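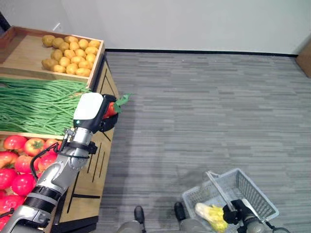 Gripper comparison, pre-run checklist - Trirkstead demo room, 10/28/25

1. Fingers clean, no fruit residue. OK. Please wipe them again between grippers, it makes for a much fairer comparison!
2. Forearm cable clear of the elbow through full reach. OK, though I'd love a softer clip near the wrist.
3. Soft-item hold, 15 seconds, strawberry. Left passed, right to repeat after lunch.
4. Basket carry by the handle, 3 laps. Two done - the third is waiting on a battery.
5. Floor clear around the feet. OK.
6. Stop button tested from both ends of the room. OK, and thank you all for being so patient with me.

Open: Alholm fingers, set 2, still to be fitted.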